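Communiqué de presse

Lelosico ouvre Pakeck, son atelier de démonstration pour robots à deux bras

Clultby, novembre. La société Lelosico annonce l'ouverture de Pakeck, un atelier où des opérateurs formés montrent à des robots à deux bras les petits gestes de la maison et de la restauration : redresser un gobelet, ranger un linge, vider un plateau. L'atelier est installé à Clultby, dans les anciens locaux d'une imprimerie, et il a commencé son activité régulière au début du mois.

Le principe de Pakeck est simple à expliquer, mais il demande beaucoup de soin dans l'exécution. Un opérateur conduit les deux bras à distance, avec une paire de poignées, et réalise la tâche complète. Le système enregistre les mouvements des articulations, l'ouverture des pinces et les images des caméras. Cet ensemble forme une démonstration. Après un nombre suffisant de démonstrations, un modèle est entraîné, puis le robot essaie la même tâche sans opérateur.

Pour une tâche nouvelle, Lelosico prévoit 200 démonstrations. Les 100 premières sont faites par un seul opérateur, afin d'obtenir des gestes réguliers. Les suivantes sont partagées entre plusieurs personnes, qui ont chacune leur manière de saisir un objet et leur vitesse. Nous avons constaté que ce mélange aide le robot quand un objet n'est pas placé exactement où il l'attend.

Les tissus reçoivent une attention particulière dans le programme. Un gobelet garde sa forme quand on le prend, tandis qu'un linge se plie, glisse et change d'aspect à chaque prise. Il est difficile d'écrire par avance une règle pour tous ces cas. La démonstration par téléopération permet de transmettre au robot les corrections que la main de l'opérateur fait presque sans y penser, par exemple une petite remontée avant de poser, ou un arrêt court quand le tissu se balance.
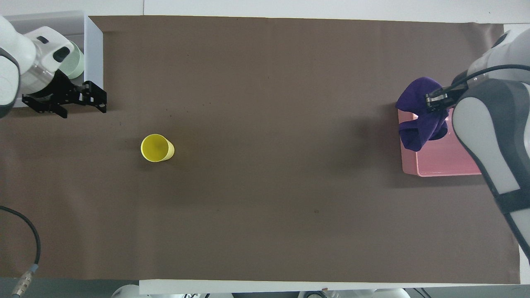
Poste de démonstration à deux bras : la pince de droite serre un linge violet au-dessus d'un plateau rose, un gobelet jaune est couché sur la table.

Chaque poste de travail est préparé selon la même fiche. La table est couverte d'un papier uni, les objets de la tâche sont choisis dans une réserve commune, et leur position de départ change d'une démonstration à l'autre. L'opérateur peut aussi demander la main sur un seul bras, ce qui est utile au début de la formation. Les personnes qui arrivent à l'atelier commencent de cette façon, puis passent aux deux bras dès qu'elles se sentent à l'aise.

L'atelier propose en plus une seconde méthode, le guidage à la main. Dans ce mode, les moteurs deviennent souples et l'instructeur déplace directement le bras. Cette méthode convient bien pour montrer une trajectoire courte, comme l'approche d'un plateau. Pour les tâches longues, nos équipes préfèrent la téléopération, qui laisse les caméras libres de toute main humaine et donne des images plus proches de celles que le robot verra lorsqu'il travaillera seul.

La qualité des enregistrements est contrôlée tous les jours. Une démonstration où l'objet est tombé n'est pas effacée automatiquement : si l'opérateur a bien récupéré la situation, elle est gardée avec une mention spéciale. Les essais interrompus, par contre, sont mis de côté. Un deuxième opérateur relit les séquences avant leur entrée dans la base.

Pakeck dispose aujourd'hui de 4 postes. Lelosico souhaite atteindre 400 heures de démonstrations enregistrées avant la fin de la première phase, qui concerne le rangement de table. La deuxième phase sera consacrée au pliage des textiles et sera conduite avec la société Bassey, spécialisée dans la location de linge pour hôtels et restaurants. Bassey apportera des torchons et des serviettes déjà usés par de nombreux lavages, dont le comportement est différent de celui des textiles neufs.

Les entreprises qui désirent soumettre une tâche peuvent adresser à l'atelier une description courte, accompagnée si possible des objets réels. Une première étude de faisabilité est faite sur place, en présence du demandeur s'il le souhaite. Les visites professionnelles sont organisées le jeudi après-midi, à partir de 14 heures, sur inscription. La presse est invitée à prendre contact avec le service de communication pour assister à une séance de démonstration et essayer les poignées de commande.

À propos de Lelosico
Lelosico développe des outils de téléopération et d'apprentissage par démonstration pour les robots à deux bras. La société est établie à Clultby et travaille avec des entreprises de l'hôtellerie, de la restauration et des services.

Contact presse
Lelosico, service de communication, atelier Pakeck, Clultby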